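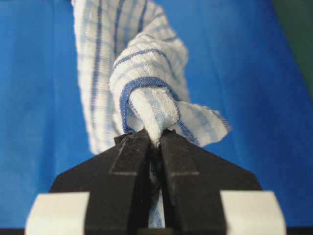 Chapter 7: Automation in Textile Handling

7.1 Scope of the chapter

Rigid parts such as bolts and cartons have been handled by machine for decades. Cloth is harder. A towel has no fixed shape, and its corners may be hidden inside its own folds. This chapter treats the automation of cloth handling in commercial laundries and the changes it brings to the duties, pace, and pay grades of laundry workers. The running case is the Hisau plant of the Memesano linen service, which processes 569 bundles per shift.

7.2 The unit of work

Hand folding at a plant of this kind is usually listed as one task. For planning purposes it should be divided into four: separating one piece from the pile, finding an edge or corner, spreading the piece, and folding it. The last of these was mechanized first. Separation and edge finding remained with people, who do both by touch and seldom name them as skills.

A two-finger gripper closes on a small area of the cloth. The rest hangs, twists, or bunches according to its weight and stiffness. A grip in the middle of a fold holds the piece securely but gives the system little information about where the corners lie. Stripes and colored hems can help a vision system estimate direction – provided that the cloth is not moving too fast for the camera.

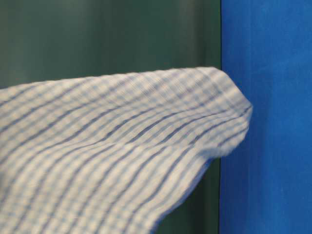 Hrvoje Vlachou objects that the four-part division leaves out inspection. On his line, folders found stains and torn hems while spreading each piece, and when spreading was automated, the faults went out with the clean linen until a separate checking station was added in July. The station now employs two former folders at a higher grade.

The objection is accepted here. Inspection will be treated in Section 7.5 as a hidden task, meaning work that is done but does not appear in the job description.

7.3 Terms used

Regrasp: a release followed by a second grip on the same piece.
Intervention: any stop cleared by a worker.
Attended ratio: the number of machines assigned to one worker.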